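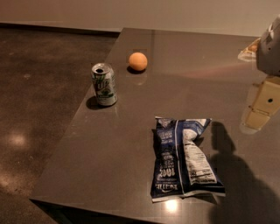

Give the home robot a dull job

Most people who build an arm in a shared workshop want it to pour coffee or fold shirts. I think the first job should be trash. Ours at Branar gets a chip bag, a soda can and a small orange ball on a glossy table, and that has been plenty.

The can is the easy one. It stands up and keeps its shape. The bag is where the work is. A crumpled bag has no fixed outline, and a shiny tabletop gives the vision code a second, fainter copy of whatever is sitting on it.

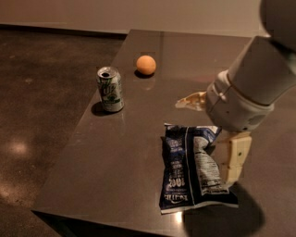
I would still take that table over a matte mat. Kitchens have shiny counters, and a routine tuned on felt will have to be tuned again at home. We logged 900 tries on Wanyama, our grasping code, before I stopped blaming the fingers and looked at the shadows — the arm throws a big one, and it moves when the arm does.

Two members want to switch to foam blocks. They would get better numbers by September. I don't think the numbers would mean much, and I'm voting to keep the chips.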